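Home Forums Fixtures Members Log in

Hernum to play "home" games at Moreira – thoughts?
Started by gloria_frade, Dec 2, 2020
16 comments

gloria_frade
So the club has confirmed what everyone with a cousin on the board already knew. Our hall is closed until spring and the rest of the home games will be played at Moreira, 53 miles up the road, in an arena with 3,616 seats and no one allowed to sit in any of them.

I have supported Hernum through two relegations and the season when the away kit turned see-through under floodlights, so I'm not easily upset. But I'd like someone to explain what is "home" about it. Our rims at least were bent in a way our own shooters understood.

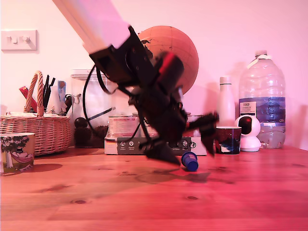 Robot arm above the wooden table, pink light.

Anyway. First game there is against Dernetti, who have the best bench in the division and a coach who shouts so loudly you'll hear him on the stream even if you haven't got the stream on.

husar_e
I'll say the unpopular thing. It might help us. Our hall has a dead spot on the left wing where the ball goes to think about its life. Half our turnovers this season came from there, and the visitors learned to steer us into it by the second quarter. On a proper floor we might get a fast break going.

gloria_frade
Emanuel, the visitors lost the ball there too. That dead spot was our best defender.

husar_e
It certainly moved its feet more than our centre does.

Mwende A.
Leave our centre alone, he's playing on one good ankle and he still boxes out. My worry is the travel. Most of the squad have jobs. You can't finish a shift, sit on a minibus with the windows open in December, and then guard a pick and roll as if you meant it. We'll be flat for the first six minutes every time, and that is when Dernetti like to run.

jfig
Everyone in this league travels. Griltwood have been doing it for years for their away games and they don't write poetry about it.

Mwende A.
For AWAY games, yes. I believe that's the idea of away games.

jfig
Fair. I walked into that one.

graca_godinho
I went to Moreira last year for the cup tie and the place is fine. Good lighting, the scoreboard works, the hot chocolate comes from a machine that also does soup and doesn't always rinse between the two. What it hasn't got is any noise. Even with a crowd in, the roof is so high that a dunk sounds like somebody putting down a suitcase. With the stands empty, our lot will be playing in a cathedral.

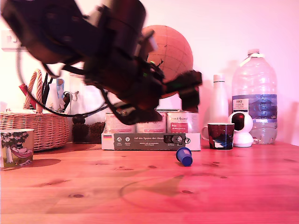

And we are a noise team, whatever Emanuel says about floors. We hit a three, the drum goes, the other side rushes a shot, we hit another. Take away the drum and we have to win by running plays. I have watched us run plays. I've seen better organised bus queues.

husar_e
We ran a lovely one against Griltwood. Back screen, lob, two points.

graca_godinho
That was a missed shot that went in off a Griltwood elbow.

husar_e
Still says two points in the book.

jfig
Since we're all moaning I'll try to be useful. Judite's list of things the club could do, free of charge, please forward:

1. Start the zone earlier. A longer floor with more room behind the baseline makes shooters feel small. Let Dernetti throw up threes from the car park.

2. Give the kid off the bench real minutes. He's had up to 16 a game on paper and in practice he comes on to foul someone and sits down again.
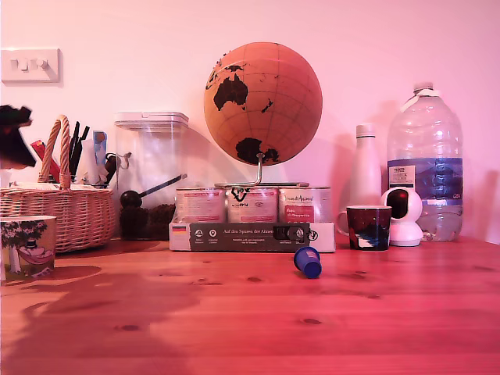

3. Sort out the stream commentary. Last time the chap called our point guard by the wrong name until half-time, then apologised to the wrong player.

4. Let season ticket holders have something back. I don't mean a refund, I know what the accounts look like. A scarf would do.

gloria_frade
I'd swap the scarf for one of the bent rims when they strip the hall. I'd put it over the garage and finally make a free throw.

Mwende A.
Agree with 1 and 3. Not 2. The kid can't go left and every coach in the division has noticed.

jfig
He can't go left because he only ever gets long enough on court to go right.

husar_e
Prediction: we beat Dernetti by three, ugly game, and Glória claims she always liked Moreira.

gloria_frade
Prediction: we lose by 16 and you blame the minibus.

Mwende A.
I'm blaming it already, thanks. Does anyone have the tip-off time? The club site still has last month's fixtures up.

graca_godinho
Half seven. Bring your own drum.

Reply Report Share (6)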